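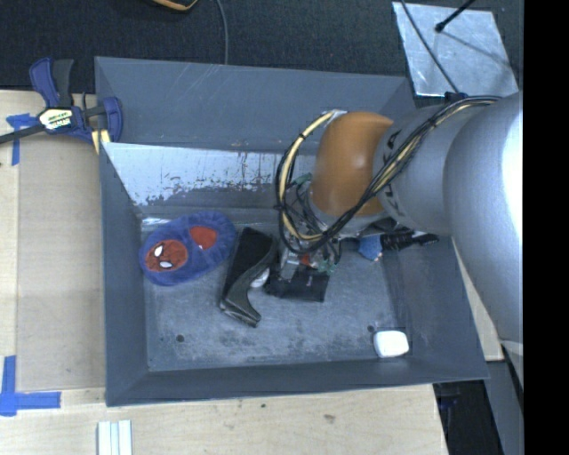

Harkel pick kit: missed picks on soft items in a metal bin

Posted in Bin picking / Grippers

We have the Harkel kit on a 6 week trial from Nileck, running mixed items out of a large grey metal bin. Flat cases are fine. Plush slippers and boots lying on their side are where it struggles: the planner chooses a point on the slipper, closes, and lifts nothing. The inner wall of the bin has worn to bright metal on one side and I wonder whether the depth data suffers there. Is this a settings matter or a limit of the kit? The quote is 3,000 and I have to say yes or no in April.

2 answers

Sunee Boonchu
Both, I think. The default grasp depth in the kit is set for rigid goods. Open the item profile, choose Soft, and lower the approach until the fingers go past the surface of the plush. On our line at Plovden that fixed most slipper misses over a run of 400 picks. Boots did not improve until we limited grasps to the shaft.

Worn metal does give holes in the depth image. Matt grey paint on the sloped panels is cheap — do that before you touch the exposure. Check that the bin is still clamped square afterwards and redo the bin calibration.

chaiyaporn_k
had the same, sent ours back. support was ok. try 100 picks with only soft stuff and see what you get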